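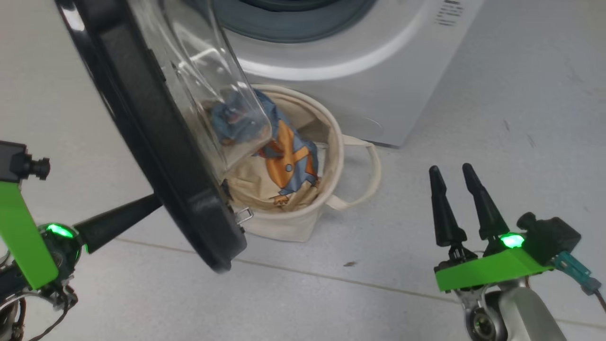 Front-loading washing machine with the door open

Madus Linen and Bedding Pack for Student Rooms

The Madus pack is a set of bedding and towels for students moving into halls or a studio. You order it before you arrive and it is left in your room for the day your tenancy starts. It is sold by Jedent and can be added to any booking at Wuvov House or Šimko Court, whether you are staying for the full academic year or for one semester.

Rooms at both buildings come with a bed, a mattress and a mattress protector. They do not come with sheets, a duvet, pillows or towels. You are welcome to bring your own, and many students who travel by car do. The pack is mainly bought by people arriving by train or plane who have no room for a duvet in their luggage.

What is in the pack

Duvet, 10.5 tog, polyester filling
Duvet cover
Fitted sheet
2 pillows with pillowcases
Bath towel
Hand towel

Everything is new and is yours to keep. You do not need to return anything when you move out.

Sizes

There are two sizes, single and small double. Standard en-suite rooms at Wuvov House have single beds. All studios at Wuvov House and all rooms at Šimko Court have small double beds. If you order through your booking account the right size is chosen for you. If you order as a guest, please check your room type first, as a single fitted sheet will not go over a small double mattress.

The fitted sheet has a deep elasticated edge and fits mattresses up to 25 cm. If you are adding a mattress topper of your own, measure the two together before ordering.

Colours

The duvet cover and pillowcases come in plain grey, navy or white. The fitted sheet is always white and the towels are always grey. Colours cannot be mixed within a pack. If your first choice has sold out by the time we make up the order, we will email you and offer another colour or a refund.

Materials and care

The covers and sheet are a polyester and cotton mix. They are thinner than pure cotton but they dry faster, and they do not need ironing if you take them out of the dryer while they are still slightly warm. The towels are cotton.

Wash the covers and sheet at 40 degrees and the towels at 60. Wash dark colours separately the first time. Do up the buttons on the duvet cover before it goes in – otherwise smaller items work their way inside and come out wet.
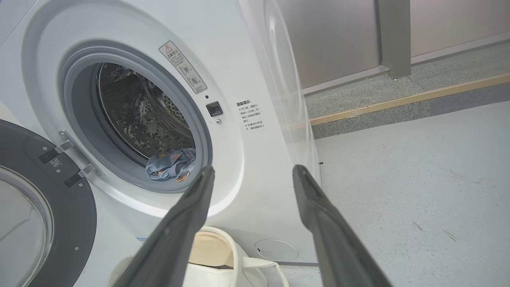

The duvet can be machine washed at 40 degrees, but it needs plenty of space in the drum. The small double duvet should go in on its own. Dry it on a low heat and shake it out halfway through. The pillows can be washed in pairs on a gentle cycle. Do not dry clean any part of the pack and do not use bleach on the covers.

Laundry costs are not part of the pack price. Both buildings have a shared laundry room on the ground floor, and prices are shown on the machines.

Ordering and delivery

Order at least 5 working days before your tenancy starts. For September arrivals we ask for a little longer – please order by the end of August if you can. Packs ordered in time are put in your room before check-in. Later orders are held at reception and can be collected with your key card or photo ID.

We can only deliver to rooms in our own buildings. Packs cannot be posted to a home address.

Extras

The following can be added to an order or bought separately from reception:

Spare fitted sheet
Spare duvet cover and pillowcase set
Lightweight duvet, 4.5 tog
Extra bath towel
Mesh laundry bag

Cancellations and faults

You can cancel free of charge up to 3 working days before your tenancy starts. After that, unopened packs can be returned to reception within 14 days for a full refund. For hygiene reasons we cannot take back pillows, duvets or towels once the packaging has been opened, unless they are faulty.

If anything is missing or damaged, tell reception as soon as you can and keep the packaging. Replacements are normally available the same day, except in arrivals week, when it may take roughly 4 days.

Page updated Wed 19 July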